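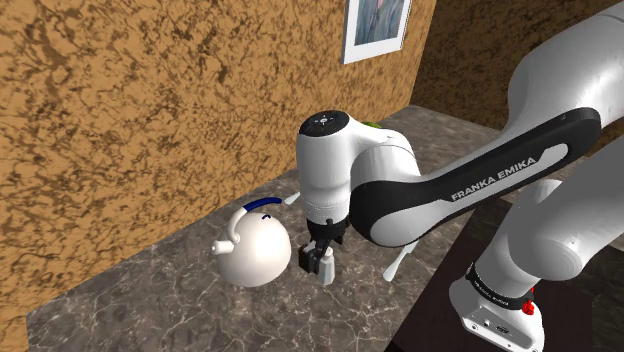

Sim kitchen, small bottle in the gripper beside the kettle.

Notebooks > Kitchen chores > Counter tidying

Entries Tasks Kit list Who's who Log out

Search this notebook Go

January 11, 2022

Bottle and kettle, simulated runs

Written up by Chantal Melnyk. Océane set up the runs, Wichai did the grading. Aaliyah read the first draft and her corrections are in.

The question for this block is the one Annick put to us in September: could we leave an arm to clear a worktop after breakfast and come back to something we would accept from a person? We are still in simulation for all of it. The bench arm stays on drawer work until the new fingers are fitted.

Task as set: pick up the small white bottle, move it along the marble to a marked spot, put it down upright, let go, back off. The kettle must not be touched. The bottle starts on a random point close to the kettle, and the kettle handle is turned by a random amount each time.

Ran 300 episodes on the Kuria planner with the standard settings. 157 counted as clean. Clean means the bottle is standing, it is inside the target circle and there was no contact with anything else on the counter. Wichai graded from the contact log first and then watched the failures.

Failures, in order of how often they came up:

- Wrist or finger brushes the kettle on the way in. Nearly always when the bottle starts close against the body. The planner keeps the fingertips clear but seems to treat the wrist housing as thinner than it is. Check the collision shapes, I think someone simplified them for speed.
- Bottle put down with a lean. It is released a few millimetres too high, lands on one side of its base and goes over.
- Planner gives up. No path found inside the time limit, arm stays at home. Safe, but no use to anyone who wants the counter cleared.
- Bottle slips during the lift. Only with the low friction setting.

White bottle next to a white kettle is awkward for the vision side as well. With true object positions switched on, the second and third kinds of failure stay as they were, but the first drops a good deal. So part of the kettle trouble is the estimate and part is the wrist. Océane wants to separate these properly before anyone changes the planner. Agreed.

The wall texture came up again. Aaliyah thinks the brown mottled one is too busy and that we are training against something no kitchen has. My view is that we should keep it in the set and add plain ones. Her aunt's flat has a wall very like it, so I lost some ground by saying it was far-fetched in the first place.

Speed. A clean episode takes 40 seconds from start to backed off. I timed myself doing the same on the real counter and did not bother to write it down, it was a couple of seconds. For a job nobody is waiting on, 40 is fine. For a whole worktop with cups, cutlery and a board it soon adds up, and the arm only reaches part of the counter from where the base is fixed.

Where I think we are on the larger question: moving one light, rigid thing from one clear place to another, yes, most of the time. Doing it among other things that matter, not yet. A kettle might be full and hot, and I would not sign off a kitchen trial on these numbers. Annick is more hopeful and points out that the Getow results were worse than ours at the same stage. True, though they had glassware.

Shop-floor version of the same job (parts bin to tray, for the Baltora people) is easier in most ways. Fixed positions, known parts, nobody moves the kettle. Wichai will try the same settings there when the tray model is ready.

To do:

Océane: repeat with full wrist collision shapes, 100 episodes, same seeds as the first 100 of this batch.
Wichai: lower the release height and add a check for contact before opening the fingers.
Aaliyah: three plain walls, one tiled. Leave the marble as it is for now.
Me: ask Zacharias for the licence renewal, ours shows a warning at start-up. Move the old logs off the shared disk, which is nearly full again.

Low friction runs are in a separate folder with "slip" in the name. Please don't merge them into the main table.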